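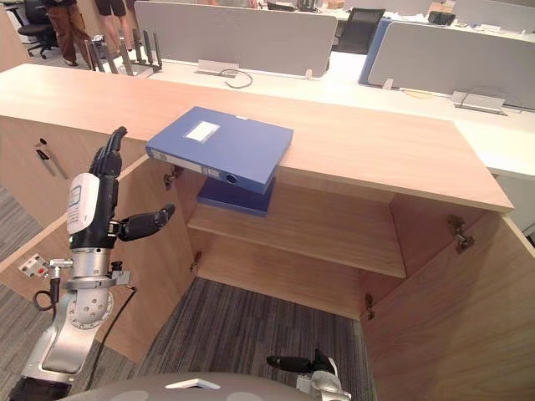
What is a Flulline whistle?

A Flulline is a two-piece metal whistle with a wooden mouthpiece block, made in Australia by the firm of Starby and sold mostly through music shops under a variety of names. It has six finger holes and plays a major scale in the same way as an ordinary tin whistle, though most were built in the lower keys.

Flulline

Flulline was the trade name used by Starby, a small instrument works at Bumo in country Victoria, for its better grade of whistles. The firm also made a plainer whistle, stamped with its own name or with nothing at all, and supplied both grades to shops that wanted to sell an instrument under a house name. Flullines are among the most rewarding Australian folk instruments to find and play. They are sturdy, sweet in the upper octave and surprisingly loud at the bottom, and a good one holds its own beside a fiddle and button accordion without any trouble at all.

Origins

Starby began as a brass repair business and did not set out to make whistles. Its early work was almost entirely on cornets and tenor horns for town bands, and the tubing, mandrels and silver solder were all on hand when the folk revival brought a sudden call for whistles in the 1970s. Imported high whistles were easy enough to get. Low ones were scarce and dear, and players who wanted a G or an F often had to wait months for one to come by sea.

The first Starby whistles were one-piece instruments in G, made from drawn brass tube left over from horn repairs. They can be recognized by the straight-cut foot and by the solder line under the windway, which was left unpolished. Tuning on these early pieces is a bit of an adventure! The second octave tends to run flat, and the hole nearest the foot is often far enough down the tube to be a real stretch for small hands.

The Flulline name came in with the two-piece design. It was stamped in an arc just below the window, with the key letter underneath.

Construction

The body is seamless brass tube, nickel plated on most examples and lacquered on a smaller number. The G model has a bore of 18 mm. The head slides over a tuning sleeve that is lapped with cork on earlier instruments and fitted with a pair of rubber rings on later ones. The rings perish, but any plumbing supplier can match them for a few cents, and the joint will then be as snug as the day it left the bench.

What sets the Flulline apart is its block. Most metal whistles of the period used either a lead or plastic plug to form the floor of the windway. Starby turned its blocks from native hardwood, usually river red gum, and boiled them in paraffin wax to keep them from swelling. The wood takes up a little breath moisture as it is played, and owners often describe the tone as opening up after the first few tunes. A block that has dried out can shrink and drop slightly, which makes the low notes weak. Re-waxing generally brings it back.

The lip, or blade, was filed by hand. It is noticeably thinner than on the plain Starby whistle and gives a quick, clean attack that suits reels and jigs beautifully. It is also easily bent, and a great many Flullines that are thought to be poor players simply have a dented lip.

Models

Flullines were offered in D, C, B flat, A, G and F. The high D was the cheapest and is the least distinctive, and its wooden block makes the mouthpiece rather bulky for such a small tube. The A and G are the favourites with players today. The F was made only to order, and its finger holes are offset to ease the reach.

A low D was tried. It had three sections and a curved crook at the top, borrowed from a tenor horn part, and it appears in one price list with the words "in preparation". Two bodies without heads were found in the workshop when the firm closed, but a finished instrument has yet to turn up.

House names

Much of the fun (and the confusion) of collecting these whistles comes from the names they were sold under. The biggest buyer was Ó Súilleabháin, a Melbourne dealer in Irish music and instruments, which ordered a run of 300 in G and A. These carry the shop's name in Gaelic lettering in place of the Flulline arc, but are otherwise the same in every respect, down to the waxed redgum block. The fada marks were cut with a separate punch and wander about quite a bit from one whistle to the next. On some, the one over the first letter is missing altogether, and such pieces have been wrongly listed as copies.

Whistles marked simply "Bumo" are a different matter. They were made for a local tourist shop from the plain Starby pattern, with a plastic block and a printed paper label. The labels wore off quickly, so a Bumo whistle is easily mistaken for an unmarked Starby. The foot is the best guide: it is rolled on the Bumo and cut square on the others.

A few whistles have been seen with both the Flulline arc and a shop name. They seem to have been regular stock that was overstamped to fill an order in a hurry.

Dating

Starby did not use serial numbers, and its order books survive only in part. Cork-lapped sleeves are earlier than rubber rings, and lacquered bodies appear only near the end. The key letter is also helpful. It was stamped in a serif face at first, then in a plain one after the original set of punches was replaced. Heads and bodies were interchangeable between whistles in the same key, however, and plenty of instruments have been made up from two. A cork-lapped sleeve on a lacquered body is a sure sign of this.

Production ended in February of the workshop's last year, when the remaining tube was sold for scrap. The block-turning lathe went to a recorder maker in Tasmania.

Playing and care

Fingering is standard, with the cross-fingered flat seventh working well on every model except the high D. Flullines ask for more breath than a modern low whistle, and the bottom note likes a firm start. The top of the second octave can be pushed surprisingly hard before it breaks.

The block should never be soaked or washed with hot water, as this lifts the wax. A strip of thin card drawn through the windway will clear it safely. Nickel plating needs nothing more than a soft cloth. Metal polish should be kept well away from the window, where it collects in the corners and dulls the voice.

See also

Tin whistle
Low whistle
Fipple
House brands in musical instruments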